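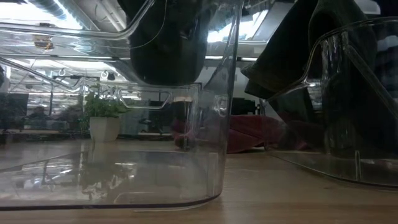
FERNOV, February

Figure 3. Two clear plastic bins and a crumpled maroon-red cloth on a light wood-grain tabletop.

4.2 What clients do with the labels

The previous section dealt with how households at Sarex were sorted into the bucket plan and the plain plan. Both plans hold the same funds in the same proportions and charge the same fee. The bucket plan divides the statement into "Soon," "Later," and "Much later," while the plain plan shows one balance and a pie chart that few people admit to reading. A model investor would behave identically under either. We did not find many model investors.

Of the 925 retired households in the sample, those in the bucket plan called their adviser less often after a bad month in the market. The calls they did make were longer. Advisers' notes suggest why: a client with one balance asks whether to sell, and a client with three wants to discuss which of them is misbehaving. Several households referred to "Much later" as though it were a relative who had moved abroad and might be left to get on with things.

Spending shows a less cheerful pattern. Clients in the bucket plan treated "Soon" as money already spent, and withdrew from it at a steady clip whether or not they had bills to match. When it ran low, most waited for the scheduled refill. A smaller group asked for an early one, usually in the last weeks before the holidays, and almost always described the request as a one-time thing. The median household in this group made it more than once. We have kept the advisers' category name for these transfers ("exceptional") out of respect for tradition.

The refill rule itself deserves a word, as it does most of the work and gets none of the credit. Every 12 months the plan moves money from "Later" to "Soon," unless "Later" has fallen by more than 5 percent, in which case the move is put off and the client gets a letter. The letter was written by the legal department and reads like it. Clients who received it were more likely to call than clients who had simply lost the same amount of money – a result we checked twice, and which the legal department has asked us to check again.

Could the calmer behavior be a matter of who chose the plan? Partly. Households were assigned by branch, but branches differ, and the Evum branch in particular has a long-serving staff and a parking lot, both of which its clients mention with approval. Dropping Evum from the sample shrinks the gap in calls and leaves the gap in withdrawals where it was. Matching households on age, balance, and years with the firm gives much the same answer. We also tried leaving out anyone who had switched plans during the study. There were few of them, and they had mostly switched back.

A second worry is that the labels stand in for attention. Bucket clients had a longer first meeting, since somebody had to explain the buckets. To get at this we used the follow-up survey, answered by some 100 households, which asked how well people felt they understood their own plan. Bucket clients rated their understanding higher. They were no better at stating what share of their money was in stocks, and a fair number gave the share for "Later" alone and stopped there. Confidence went up and knowledge stayed put, a trade that the industry has offered in other wrappers before.

For practice, the results argue for keeping the labels and rewriting the letter. They give less support to adding a fourth bucket, as the Subramaniam index of plan complexity might tempt a product team to do. The index rewards extra parts without asking whether anyone can name them. In the survey, clients sometimes had trouble naming the third.

4.3 takes up the heirs, who inherit the buckets along with everything else and tend to empty them in an order the plan did not foresee.

Research > Working papers > Household finance > Section 4

Contact the research desk | © Sarex | Back to top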